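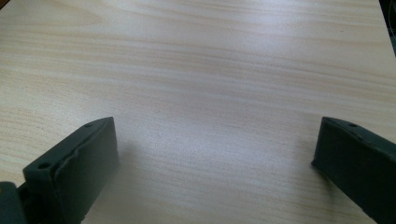 the table, Saturday, before dinner

Quick one tonight, dishes still in the sink. So — month one of no takeout. We spent 1,790 on delivery since spring. Added it up twice. Felt a bit sick.

The rule is simple. Cook at home, two exceptions a month, coffee doesn't count (my rule, I get to pick). Used both exceptions by the 9th. Great start.

What worked: soup. So much soup. Kanako sent me her lentil one and I've made it every week, sometimes with way too much cumin. Rice in the freezer, flat bags, best idea I've stolen in years. Eggs at nine at night when I can't be botherd.

What didn't: fish. Don't ask. Also meal planning on Sunday, I just ignore the plan by Tuesday and eat toast.

Sơn says I should do a proper budget post with numbers. Maybe in November. I still need to go through teh grocery receipts, and there's a whole bag of them.

Anyway, if you've got a decent thing to do with half a cabbage — comments are open. It's a big cabbage.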